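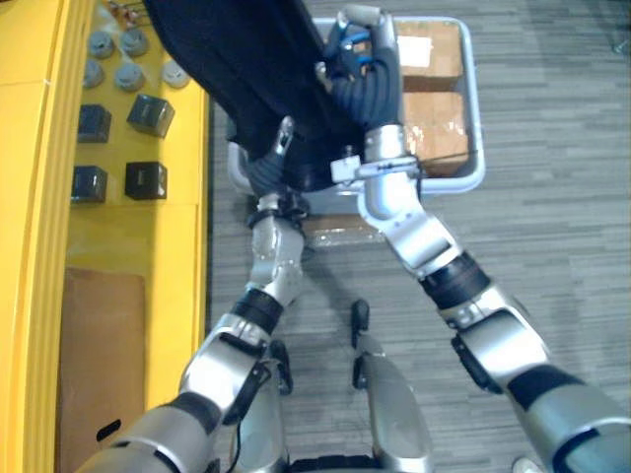
Photo: Linnea Løken

The fabric job is the one I've been putting off since spring. Boxes and cubes are easy enough, they stay the shape you left them. A piece of navy cloth doesn't, and the arms have to cope with it wherever it ends up.

For anyone new, I share a workshop with Rajitha Pathirana and Linnea Løken, and we've been building a two-armed machine there in the evenings. We call it Womon, after a typo in one of Rajitha's wiring notes that stuck. It's meant to do small tidying jobs: pick things up, put them in a tray, take them out again.

Most of July went on the wrists. The old ones had a bit of play in them, which you could feel if you held the hand and twisted. With a cube it made no difference. With cloth, one hand would drift while the other was still closing and the whole lot ended up on the carpet. Rajitha took both apart twice. The second time he found a grub screw that hadn't been done up against the flat of the shaft, and I'm fairly sure that was me.

I'd hoped to use one grip setting for everything. That didn't last long. What holds a cardboard box properly is far too wide for a fold of cloth, and the fingers close on nothing. So there are now two settings, and the cloth one brings the fingertips together first and then the rest of the hand. It's slow. I'd like it faster but I'd like it to work first.

The order we've settled on for now:

1. Left hand takes the near part of the fabric, low down by the front of the tray.
2. Right hand reaches over and takes it further up.
3. Both stop and wait.
4. Right hand lifts, left hand holds.

Step three was Linnea's idea. I had the two movements running straight into each other and she pointed out that the cloth was still swinging when the lift began. I put in a pause of 2 seconds and the lifts got a lot more even. I've tried shortening it and gone back every time.

We did 100 lifts with the old wrists and wrote down every drop, then 100 more with the wrists rebuilt, so 200 in the book altogether. I won't put the drop figures up yet. We changed the pause halfway through the second batch, so it isn't a fair comparison and I'd have to do it again properly. Tharushi Samarakoon, who has the bench next to ours, says I should have changed one thing at a time. She's right.

Other bits and pieces. The cubes and the grey domed things live on the yellow table and I've left them there for the next job, which is sorting. The tray stays on the floor because the arms reach down to it more comfortably than they reach sideways. I did try it up on a crate for an evening and the elbows didn't like it at all.

Wiring is still untidy. There's cable on the outside of the arm that ought to be clipped down better than it is. Rohani Manurung lent me a reel of braided sleeving and I've used none of it so far, sorry Rohani.

The log file reached line 1128 last night before the controller stopped writing to it. I thought the card was full. It wasn't, I'd left a test limit in the script from months ago and forgotten all about it. That cost me most of an evening and two mugs of tea.

Next up is getting the cloth into the tray in some sort of order. At the moment it goes in as a heap. I don't need a shop-counter fold, but one fold in half would be good. Rajitha thinks we can do it by dragging the lower edge over the rim and letting the tray do some of the work. I want to try laying it on the carpet first and folding it there. We'll probably do his way first as it's less code.

Tyyne Kinnunen asked in the comments last time whether I'd put the drawings for the wrist up. Yes, once I've corrected the shaft measurement, which is wrong on the current sheet.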